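Protokoll der Sitzung »Türen und Beschläge, Bauteil B«
Freitag, 9:30 Uhr, Besprechungsraum 4
Vertreten: Bauherrschaft (Abreu), Objektplanung (Kemell), Türenbau (Julley), Schließtechnik (Mevent)
Verteiler: Anwesende, Bauleitung, Akte

## TOP 1 Protokoll der letzten Sitzung

Das Protokoll wird ohne Änderungen genehmigt. Der offene Punkt zur Bodenschwelle im Treppenraum Nord wird unter TOP 4 weitergeführt.

## TOP 2 Türliste, Stand Januar

Kemell legt die überarbeitete Türliste vor. Sie umfasst 63 Innentüren in vier Typen. Gegenüber der Vorfassung wurden die Anschlagrichtungen im zweiten Obergeschoss korrigiert und die Spalte »Schallschutz« ergänzt. Die Positionsnummern bleiben unverändert, entfallene Positionen werden durchgestrichen und nicht neu vergeben.

Für Typ 2 ist die lichte Durchgangshöhe mit 2069 mm einzutragen. Der bisherige Wert bezog sich auf das Rohbaumaß. Julley weist darauf hin, dass die Zargen erst nach schriftlicher Freigabe dieses Maßes in die Fertigung gehen. Kemell erteilt die Freigabe im Nachgang per Planumlauf. 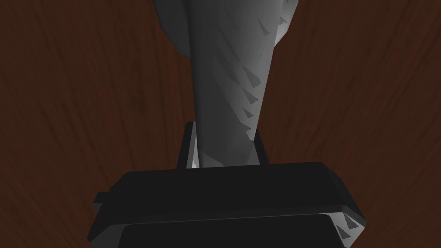 Abreu wendet ein, dass die Freigabe per Planumlauf beim letzten Bauabschnitt zu Verzögerungen geführt habe, und bittet um eine feste Rücklauffrist. Ohne Rückmeldung innerhalb der Frist solle das Maß als bestätigt gelten. Kemell stimmt der Frist zu, nicht jedoch der stillschweigenden Bestätigung. Es bleibt bei der Unterschrift auf dem Plankopf.

**Beschluss:** Rücklauffrist für Türmaße: fünf Arbeitstage. Freigabe ausschließlich schriftlich.

## TOP 3 Drückergarnituren und Oberflächen

Als Regelausführung wird die Drückergarnitur auf Rundrosette festgelegt. Langschilder entfallen, ausgenommen die beiden Technikräume im Untergeschoss. Die Befestigung erfolgt durchgehend verschraubt. Eine einseitige Holzverschraubung wird für Türen mit Publikumsverkehr nicht akzeptiert.

Für die Türblätter in den Besprechungszonen bleibt es bei der Holzoberfläche in rotbraunem Ton. Die Richtung der Maserung ist innerhalb eines Raumes einheitlich auszuführen. Julley legt zur nächsten Sitzung zwei Grenzmuster vor, ein helles und ein dunkles. Die Muster verbleiben nach Abzeichnung auf der Baustelle.
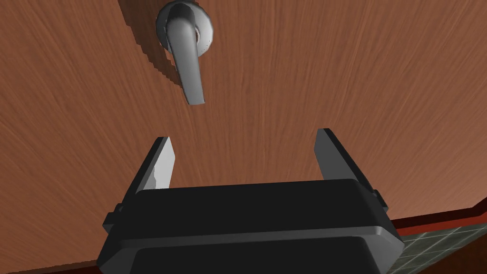
Abb. 2: Türblatt mit Holzmaserung, Drücker auf Rundrosette

Mevent berichtet zum Schließplan. Die Zylinderlängen können erst bestellt werden, wenn die Türblattdicken aller vier Typen vorliegen. Für Typ 3 fehlt die Angabe noch. Die Generalschlüsselebene wird auf Wunsch der Bauherrschaft vom Bestand getrennt geführt. Der Mehraufwand ist im Nachtrag mit 1295 Euro netto ausgewiesen und wird dem Grunde nach anerkannt. Die Prüfung der Höhe erfolgt durch Kemell.

## TOP 4 Schwellen und Bodenanschlüsse

Die Schwelle im Treppenraum Nord wird zugunsten einer absenkbaren Bodendichtung gestrichen. Der Estrichleger ist zu informieren, der Höhensprung im Übergang entfällt damit. Julley prüft, ob die Dichtung mit dem vorgesehenen Obentürschließer verträglich ist. Bis zur Klärung ruht die Position.

Im Flur Süd weicht der fertige Fußboden vom Meterriss ab. Das Aufmaß wird vor dem Zargeneinbau wiederholt. Die Kosten des zweiten Aufmaßes sind strittig und werden außerhalb dieser Sitzung behandelt.

## TOP 5 Offene Punkte

| Nr. | Gegenstand | Zuständig | Status |
|---|---|---|---|
| 5.1 | Planumlauf Durchgangshöhe Typ 2 | Kemell | offen |
| 5.2 | Türblattdicke Typ 3 | Julley | offen |
| 5.3 | Grenzmuster Oberfläche | Julley | nächste Sitzung |
| 5.4 | Nachtrag Schließanlage, Prüfung der Höhe | Kemell | in Arbeit |
| 5.5 | Wiederholung Aufmaß Flur Süd | Julley | vor Zargeneinbau |

Einwände gegen dieses Protokoll sind innerhalb von fünf Arbeitstagen nach Zugang schriftlich an Kemell zu richten.

Ende der Sitzung: 11:10 Uhr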